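Introdução ao Processo Legislativo
Apontamentos da aula 6 - Acesso a documentos nas comissões parlamentares
Instituto Mirmont, turma de sexta-feira

Leitura prévia: capítulo 4 do manual e o regimento-tipo distribuído na aula 5. O regimento-tipo é o da assembleia de Trisamley, usado em toda a segunda parte do curso.

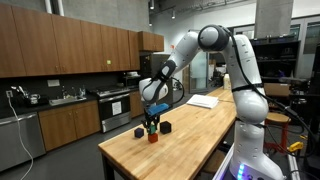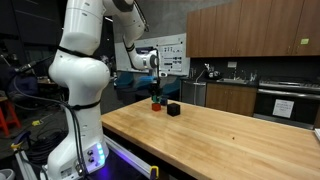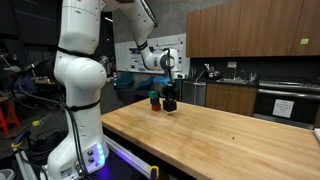

Quem decide se um documento entregue a uma comissão fica reservado?
A decisão cabe ao presidente da comissão, a pedido fundamentado da entidade que entrega o documento. Qualquer membro pode recorrer para o plenário da comissão, que delibera por maioria simples.

1. Categorias de documentos

O regimento-tipo distingue três categorias:
a) públicos - publicados com a ata da reunião;
b) reservados à comissão - acessíveis aos membros e aos assessores credenciados;
c) classificados - sujeitos à lei do segredo de Estado, consultados apenas em sala própria, sem cópia.

A categoria b) é de natureza regimental. A sua violação dá lugar a sanção disciplinar interna (advertência, perda de lugar na comissão). A categoria c) é de natureza legal e a violação pode constituir crime. Nas respostas escritas, a confusão entre as duas é o erro mais frequente.

2. Procedimento de desclassificação

O pedido é apresentado por escrito e identifica cada documento pelo número de registo. Não se admitem pedidos genéricos ("todo o arquivo do gabinete"). A entidade de origem é ouvida e pode propor a ocultação parcial. Na falta de resposta dentro do prazo, a comissão decide sem ela.

3. Caso prático: audição Massawe

Uma comissão de nomeações recebe 600 páginas relativas à atividade anterior de um candidato a um tribunal superior. O presidente atribui a categoria b) a 500 páginas e publica as restantes. Durante a audição, um membro da minoria lê em voz alta excertos de uma página reservada, invocando o artigo 101 do regimento (liberdade de expressão no exercício do mandato).

Pontos a tratar:
- a imunidade pelas palavras proferidas afasta a sanção disciplinar, ou apenas a responsabilidade civil e penal?
- o excerto lido passa a constar da ata pública? Ver a decisão Fulluven, ponto 339 da coletânea.
- a reserva foi fundamentada documento a documento ou em bloco?

Quanto ao último ponto, a doutrina dominante considera irregular a reserva em bloco. A irregularidade não autoriza, porém, a divulgação unilateral - o meio próprio é o recurso referido no início destes apontamentos.

4. Para a próxima aula

Trazer resolvido o caso Massawe, no máximo duas páginas, com indicação dos artigos aplicados. A aula 7 trata das audições de candidatos: convocatória, tempos de intervenção e votação do parecer.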